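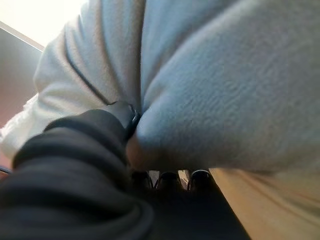
Gray fleece, close up.

Hubert Górecki would like it known that he doesn't hate your sweater. He hates what you did to it in the wash. He ran the counter at Zondura Cleaners for 62 months, left to fix clothes full time, and now takes in mending at the back of a key-cutting shop, where the radio is always on and the chair for visitors is a stack of phone books with a cushion on it.

I came to ask him about pilling, those little balls that turn up on a sweater around the third week you own it. I had three questions. He got to the first one after telling me what was wrong with my coat.

"The lining is too short," he said. "It pulls. You feel that at the shoulders? No? You will now."

Pilling, he explained, is loose fiber that has been rubbed until it tangles. The elbows get it, the cuffs get it, and so does whichever hip your bag bangs against. People bring him a sweater and ask if it was badly made. Sometimes it was. More often they have been sitting at a desk.

"I had a man in October, very upset, a nice Kuster pullover, one forearm ruined," he said. "I asked which hand he uses for the mouse. He looked at me like I read his palm."

Górecki owns 9 shavers and trusts two. The one he reaches for is an old Ilero with a cracked lid and a rubber band doing the work of a latch. He won't lend it out. He also won't use it on anything lacy, anything mohair, or anything belonging to his sister, with whom there was an incident he described only as "a small hole, and then a bigger one."

His method is dull, and he is proud of that. Lay the thing flat on a hard table. Pull it smooth, but don't stretch it. Go in short strokes and stop before you think you're finished. "Everybody wants to get the last one," he said. "The last one is where the hole is."

And washing? Inside out, cool water, zippers closed, a short cycle. No fabric softener on fleece. No towels in the same load, a point on which he became loud enough that the man cutting keys turned around.

"A towel is sandpaper with good manners. You put it in with your fleece for an hour, you take out a sheep."

I asked about the dryer. He closed his eyes for a while.

"Low," he said finally. "If you must. I know you must."

Customers do sometimes ignore him. One woman, Lida, has brought in the same cardigan 7 times and boils it, he suspects, between visits. He charges her half price. He says he wants to see how it ends.

I asked whether it would be simpler to buy better clothes. He shrugged. Cashmere pills. Good wool pills and then settles down, like a teenager. The shirt he was wearing was polyester, bought at a gas station, and had not a mark on it.

"Terrible shirt," he said, looking down at it with some affection. "It will bury us both."

He kept my coat. The lining will be ready after New Year's, and he would not discuss the price.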